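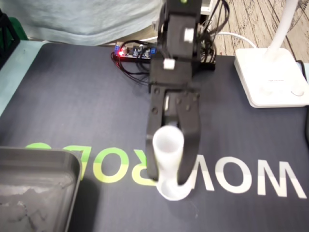

Reading time: 3 minutes

Robot Manners: The Rules That Keep Robots (and Us!) Safe

by Marama Stubbs

Have you ever been told not to run by the swimming pool? Robots have rules like that too, and so do the people who work beside them. Some robot rules are written down in long, serious documents called standards. A standard is an agreed way of doing something, so a person building a robot in one country and a person using it in another can both know what "safe" is supposed to mean. I think that's brilliant. Imagine getting thousands of grown-ups to agree on anything!

Robots come in all sizes. A huge one in a car factory may work inside a fence, with a gate that stops the robot when somebody opens it. A small arm on a table can't lift a car door, but it can still pinch a finger (ouch), so it gets rules as well.

First rule: know where the robot can reach

Stretch out your arm and turn slowly on the spot. All the space your hand could touch is your reach. A robot arm has a reach too, and everyone needs to know how big it is before the power goes on. At the Closton robot club, Raelene Tapsell sticks bright tape on the table to mark it. When the arm is switched on, hands, sleeves and long hair stay on the people side of the tape. So do biscuits.

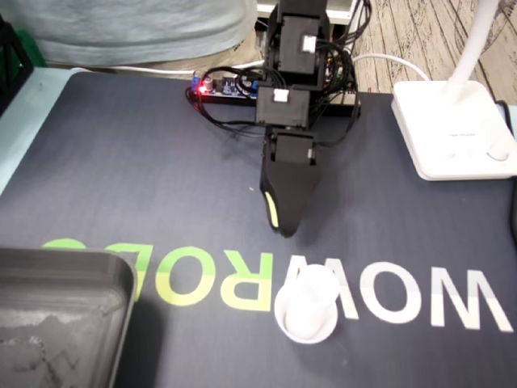 Gripper over the mat, with a small white cup standing nearby.

Look where a robot's wires go, too. A moving joint can tug on a cable or trap it, so good robot builders leave enough slack for the arm to bend, and check for anything that might snag. If a wire looks damaged, tell an adult and leave it alone.

Second rule: start slowly

When you learn a new piece on the piano, you don't play it at top speed straight away. A new robot job is the same. You run it slowly and watch the whole movement from start to finish, and only then do you think about going faster. Kiri Whitcombe at the club makes everybody do a slow run, even people who have done the job before. She does hers as well!

It helps to practise with something light that won't smash. Leave Grandad's favourite mug in the cupboard, please.

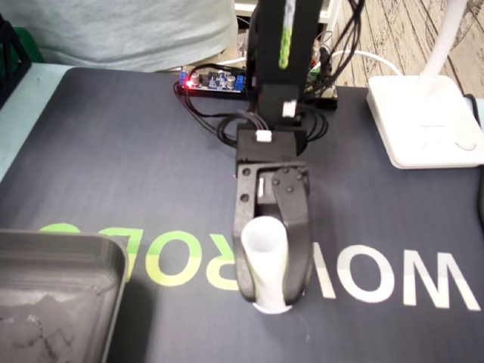
A white cup between the two fingers of a gripper.

Gripping has its own good habits. Squeeze too hard and you might crush the thing you're holding. Squeeze too softly and it could slip. Some robots can sense how hard they are pushing, and some need a person to choose the right setting. And if something gets stuck in the gripper, stop the robot first. Never try to pull it out while the arm is on!

Third rule: everybody can say stop

Lots of big robots have a red emergency stop button, and a smaller one might have a switch instead. Find out how to stop your robot before you start it. In our club anyone can shout "Stop!", even the youngest member on their very first day in January, and the person at the controls stops straight away. Questions come afterwards, and there are usually plenty.

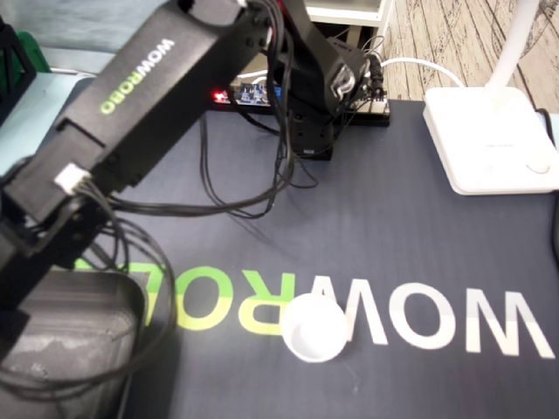 Can a robot decide to break the rules?
Robots don't decide things the way you do. They follow programs, and a program can have a mistake in it, or a part can wear out. That's why people keep checking, and why there should always be a way to stop the machine.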